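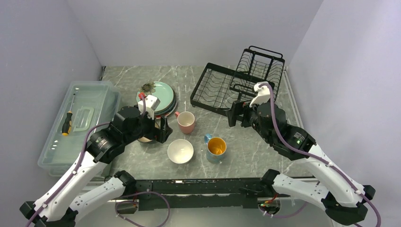 My third week of driving the arms for the dish task is behind me, and I think I'm finally getting the feel of it. I say "driving" although my hands are nowhere near the counter - I hold a pair of smaller handles at the desk, and whatever I do with them, the big arms copy. I had pictured something like a video game, and for the first afternoon I treated it like one, all speed and swooping, and went home with sore shoulders and very little to show for it. What slowed me down was the pink mug. You come in over the plates with the left arm, you have the rack on your right, and between the two there are bowls and mugs to work around, so every reach is also a small decision about what you're going to avoid.

The job itself is one you've done a thousand times (I hope). Dishes go from the counter to the rack. At Mondell we call one run from start to finish an episode, and a good day for me is 20 of them that I'd be happy to keep. On my worst day so far I kept 13, and I blame the lunch I had beforehand, a very large bowl of noodles from the place on Humska Street, which left me warm and slow and not much use to any robot.

I've learned to talk to myself while I work. Left over, open, down, wait, close. The "wait" is the one I kept skipping. When you pick up a cup in your own kitchen there's no pause at all between getting there and grabbing it, or if there is I've never noticed it, but through the handles you can't feel the cup, so you have to look, and looking takes a moment. Once I let myself have that moment things got a lot calmer.
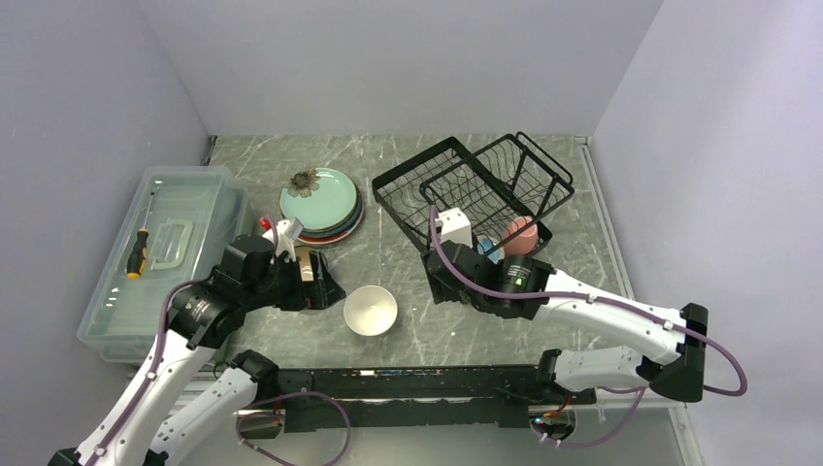

A reader wrote to me after the March post to ask whether all this care makes the demonstrations worse, because a robot that learns from a very slow person will surely be a very slow robot. I've been turning that over on the bus ever since. My feeling is that she's partly right. If I stop dead in the middle of a move to scratch my nose, the pause goes into the recording with everything else, and I wouldn't want that copied. But a steady slow reach is another matter, and I'd much prefer to hand over something slow and clear than something fast with three little corrections at the end of it. I do throw out the nose-scratching ones!

The other thing she asked was if I mix up the order. I do, within reason. Some runs I start with the cups, and some with a bowl, and I try to come at things from slightly different sides so it isn't the same path over and over. My natural habits creep back in, though. I'm right-handed, and when I watched my early runs back, the left arm mostly hung there like a guest who hasn't been offered a chair. Now I set myself a rule for the first 2 runs of the morning: the left arm moves first, whether it feels natural or not.

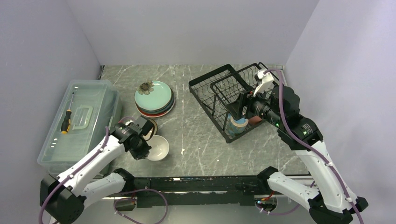 It helps to watch somebody else's runs, too. We share a folder with the Prokopenko lab, and I went through a batch of theirs over a long cup of tea. Their operator has such a nice way of letting go - opens the fingers, holds still, then lifts straight up before going anywhere else. I had been opening and leaving in one motion, and dragging things a tiny bit on the way out. I've been copying that shamelessly, and it has spread to my own kitchen, where I now set down glasses as if they were sleeping.

Mugs are still what I find hardest. A bowl will forgive you if you come in a little off, but a mug has a handle, and the handle has opinions about where your fingers ought to be. I've tried taking them by the wall with one finger inside the rim, and I've tried coming at them from the side, and each has its days. Turning one over in the air is the part where I hold my breath.
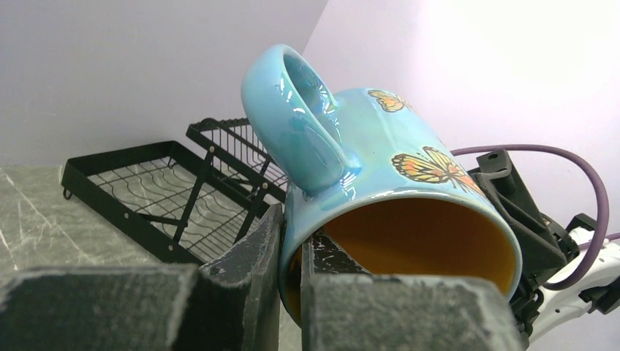
I tend to turn the wrist first and travel second, so that by the time I'm over the rack all that's left is the lowering. Doing both at once looks lovely when it goes well, but I've clipped the wires often enough that I don't trust myself with it yet. Maybe in a month.

Next week we start on Wana, our name for the longer version of the task, where the plates come into it properly and both arms have to be busy at the same time. I've had a go at it already, after hours, and scrapped every run. If any of you have driven two arms at once and have a trick for keeping your eyes on both hands, please write and tell me. I've been trying to look at the one that's about to close and let the other one rest, and I'd love to know if there's a better way.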